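How to run a movie night at work that people stay for

I've been putting on a movie night at our office every February for a while now, and I've made pretty much every mistake you can make. The first one had a three-hour war epic, one working speaker and a bowl of pretzels. Never again! So if you've been handed the job, this is how I do it these days.

Pick the movie first. Don't put it to an open vote. I tried that and ended up with 258 suggestions in the group chat, half of them from Efraín Cáceres, and we still didn't have a movie. Now I pick 2 titles, post both, and give people until noon to choose. Comedies and heist movies go over best. Keep it under two hours (credits don't count) and watch the trailer again yourself, just in case there's something in it you forgot.

Next, check that you're allowed to show it. Your home streaming account usually doesn't cover a screening at work, so look into a public performance license for the title you want. Start early — the paperwork can drag on.

Then sort out the room. Close the blinds, turn off the lights over the screen and leave one on near the door. Play the quietest scene in the movie and go sit in the back row. If you can't make out the words, move the speakers forward and turn the captions on. I leave captions on anyway, and I've only ever had thank-yous for it.

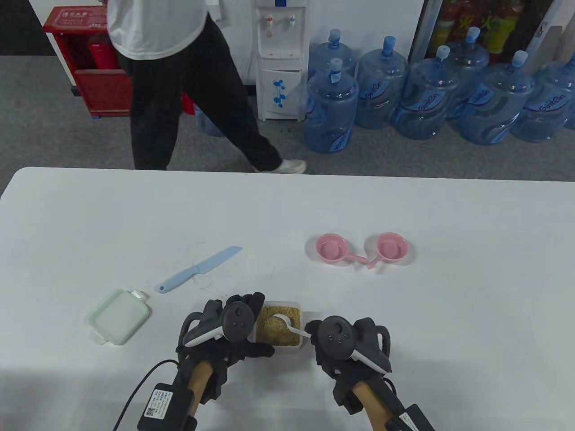
Clear food container on the white table, water jugs along the back

For snacks, go with things that don't crunch or crinkle. Pour them into containers or paper cups before you start, and get the popcorn done early so the microwave isn't beeping through the opening scene. I plan on two drinks per person and always wish I'd bought more napkins.

Start 15 minutes after the time on the invite, and keep your intro short. Eliseo Ochoa does ours and he's great, but I do have to wave at him from the back. Take a break at the halfway point if the movie is a long one, and leave the lights low until the credits finish — some of us like reading them!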